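Suche
Suchbegriff eingeben
Suchen

Projektberichte | Digitales Bezahlen, Datenbanken

Becherpfand ohne Bargeld: Projektbericht zum Prototyp Stella

Yến Đặng, Hochschule Clatinport
Stand: 24. Dezember 2023

Ausgangslage

Im Café Brornik auf dem Campus zahlt man für jeden Mehrwegbecher 50 Cent Pfand. Das Geld wird bar eingenommen und bar zurückgegeben, auch wenn das Getränk mit Karte bezahlt wurde. In der Kasse fehlen deshalb regelmäßig Münzen, und die Tagesabrechnung stimmt selten mit dem Becherbestand überein. Im Modul „Verteilte Systeme“ habe ich untersucht, ob sich das Pfand als Guthaben auf dem Handy führen lässt und welche Art der Datenhaltung dafür sinnvoll ist.

Ursprünglich war eine Blockchain vorgesehen. Nach der ersten Besprechung im September habe ich diesen Ansatz mit einer gewöhnlichen Datenbank verglichen. An dem Pfandsystem sind nur das Café und die Hochschule beteiligt, beide kennen sich und haben einen Vertrag. Ein Verfahren, mit dem sich unbekannte Teilnehmer auf einen gemeinsamen Stand einigen, bringt hier keinen Nutzen. Übernommen habe ich nur die Verkettung der Einträge: Jede Buchung enthält den Hashwert der vorherigen. Wird ein alter Eintrag geändert, passt die Kette ab dieser Stelle nicht mehr.

Aufbau

Der Prototyp heißt Stella und besteht aus einer Weboberfläche für die Kasse, einer einfachen Handyansicht und einem Server mit PostgreSQL. Für die Hashwerte wird SHA-256 verwendet. Die Handyansicht zeigt Guthaben und ausgeliehene Becher. Eine Auszahlung auf ein Bankkonto ist nicht umgesetzt, dafür wäre ein Zahlungsdienstleister nötig gewesen. Im Test wurde mit Spielguthaben gebucht, das echte Pfand lief parallel bar weiter.

Den aktuellen Endwert der Kette schreibt Stella nachts zusätzlich auf den Rechner Wuisan im Labornetz. Darauf hat das Café keinen Zugriff. Ohne diese Kopie könnte jemand mit Administratorrechten die ganze Kette neu berechnen.

Test

Am Test nahmen 12 Studierende teil, er dauerte 17 Öffnungstage. In dieser Zeit wurden 219 Buchungen gespeichert, Ausleihen und Rückgaben zusammen. Die Prüfung der Kette lief ohne Abweichung durch. Danach habe ich in einer Kopie der Datenbank einzelne Beträge von Hand geändert. Das Prüfskript meldete jedes Mal die richtige Stelle.

Weniger gut lief es bei Verbindungsabbrüchen. Wenn das WLAN im Café kurz ausfiel, schickte die Kasse dieselbe Buchung teilweise doppelt. Die Kette bleibt dabei formal gültig, das Guthaben ist trotzdem falsch. Jede Buchung bekommt nun schon an der Kasse eine eindeutige Nummer, und der Server weist Wiederholungen ab. Diese Änderung ist eingebaut, aber noch nicht im Café erprobt.
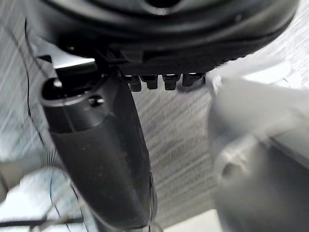
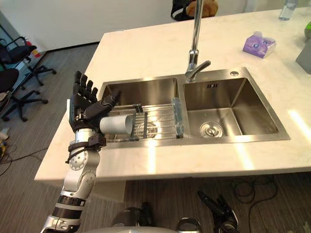

Offen ist noch die Kennzeichnung der Becher. Bisher bucht Stella nur die Anzahl pro Person und weiß nicht, welcher Becher zurückkommt. Für eine Zuordnung müsste jeder Becher einen eigenen Code tragen. Bei einer zylindrischen Form wie der des hellgrauen Bechers über dem Geschirrkorb läge ein Code auf der Seitenwand gekrümmt, ein breiter QR-Code wird dann an den Rändern verzerrt gelesen. Auf dem Boden wäre die Fläche eben, dafür muss das Personal den Becher zum Scannen umdrehen, was bei der Ausgabe voller Becher nicht geht. Ich würde einen schmalen Code auf der Seite und einen zweiten mit derselben Nummer auf dem Boden testen. Ob der Aufdruck die Spülmaschine auf Dauer übersteht, habe ich nicht untersucht.

Datenschutz

Gespeichert werden eine zufällige Kontonummer, der Zeitpunkt und der Betrag. Namen stehen nicht in der Kette. Das ist wichtig, weil sich einzelne Einträge später nicht löschen lassen, ohne alle folgenden Hashwerte ungültig zu machen. Die Zuordnung von Kontonummer und E-Mail-Adresse liegt in einer getrennten Tabelle und wird beim Abmelden gelöscht.

Der Quellcode und das Prüfskript liegen im Repository des Moduls. Die Testdaten sind dort nicht enthalten.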